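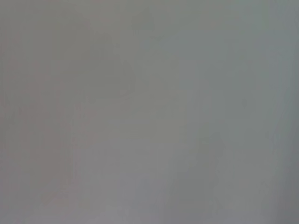 RASTDEN — Hoekstra, the paint and interiors firm, will begin selling a wall color called Rilline in March, and the company would like it known from the start that the color is gray. The launch follows two years in which customers were promised walls that calm people down, help them sleep and make small rooms feel large. Hoekstra has doubts about all of that. A gray that goes a little pink on the left and a little blue-green on the right, with a paler patch in between, is still one can's worth of gray to most buyers, and the company doesn't plan to charge extra for describing it as three.

"I have read brochures that credit a wall with lowering your blood pressure," said Annelies Wouters, head of product at Hoekstra. "I asked to see the evidence and was sent another brochure. We make paint. It should cover the wall and stay there."

Rilline was developed with Zorodus, a coatings lab that has worked with Hoekstra on its trade range. The lab put test panels through 3,000 strokes with a wet sponge. The finish held up, although Hoekstra notes that few people wash a wall 3,000 times and advises against reading too much into the figure.

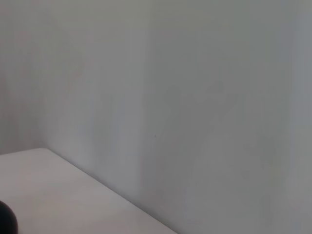 The company is equally cautious about its customer trial. Of the 600 households that were sent a sample, 50 returned the questionnaire. Most of those said they liked the color, but people who dislike a paint sample may not bother to fill in a form about it. Hoekstra won't use the result in its advertising.

"Gray shifts with the light, and it will look different at four in the afternoon than it did in the store," said Tineke De Haan, who manages the Rastden showroom. "Buy the small can first. Paint a patch by the window and another in the worst corner you have, and leave them alone for a week."

Rilline comes in a matte finish only. A first run of 1,685 cans will go to the Rastden showroom and to trade customers. A second run depends on sales. Sample cans can be returned unopened with a receipt.

Press contact: Annelies Wouters, Hoekstra, Rastden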